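Sleep diary study - could you keep one for us?

Do you sleep in a room that isn't perfectly dark, perfectly quiet or perfectly tidy? Lovely, so do we, and we'd really like to hear from you!

The Haddad Sleep and Home Project is looking for 200 adults to keep a sleep diary for 23 nights this May. We want to know how ordinary bedrooms affect ordinary sleep: the street lamp outside, the neighbour's boiler, the duvet that's too warm by three in the morning. Most of what has been written on sleep comes from people spending a night or two in a lab, and we think there's a lot to learn from people at home in their own beds.

What you'd be doing

Each morning you fill in one page of the diary, on paper or online. It takes a few minutes. You note when you went to bed, when you think you dropped off, how often you woke and anything that bothered you (noise, light, heat, a child climbing in - all of it counts). There's a longer form at the start with questions about your room and your bedding, and a phone chat of half an hour at the end.

You don't need to change anything. Please don't buy blackout blinds halfway through!

Who can take part

You need to be 18 or over and living in Prunard or one of the villages on the Morkix bus route. Shift workers are very welcome, and so are people who share a bed or a room. We had nearly 400 replies to our first call but hardly any from people over 70 or from parents of under-fives, so if that's you, do get in touch.

Sorry, we can't take anyone who has started new sleep medicine in the past month.

What you get

A shopping voucher once your diary is in, a summary of your own sleep patterns, and an invitation to the results evening at Clorkero Hall, with cake. Travel to the hall is paid for.

Bedding counts too

The opening form asks what's on your bed: sheets, pillows, blankets, and whatever else tends to end up there. Plain or patterned, old or new, just write down what you've got. 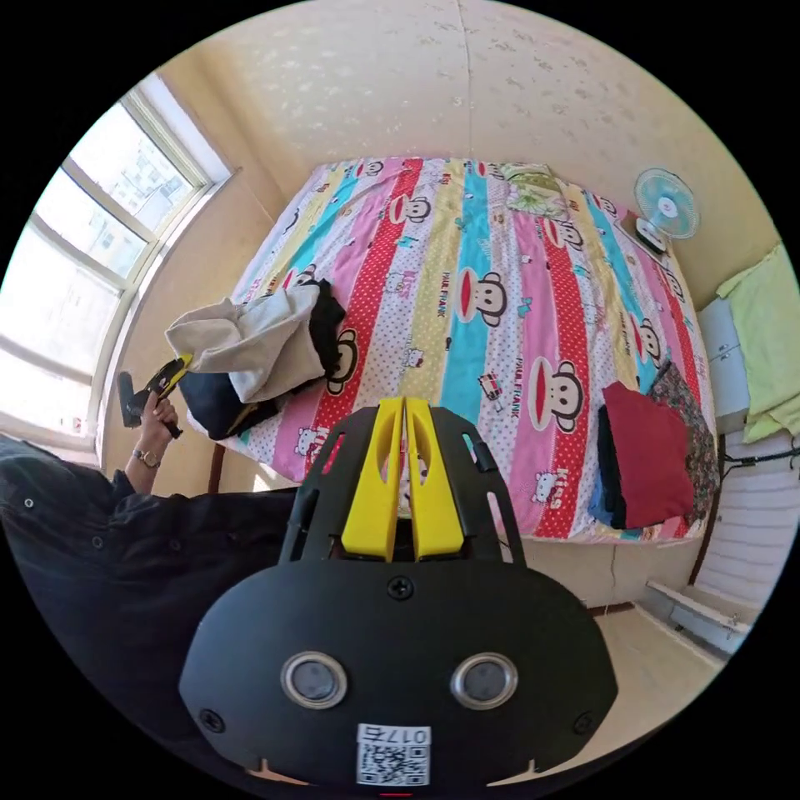 Striped Paul Frank sheet, green patterned pillow, clothes on the bed.

How to join

Ring the project office before 11 in the morning or leave a message at any time and we'll call you back. You can also pick up a form from the library desk in Prunard. Diaries are posted out in the last week of April. If you start and find it isn't for you, you can stop whenever you like, and you needn't give a reason.

Large print diaries are available, please ask when you sign up.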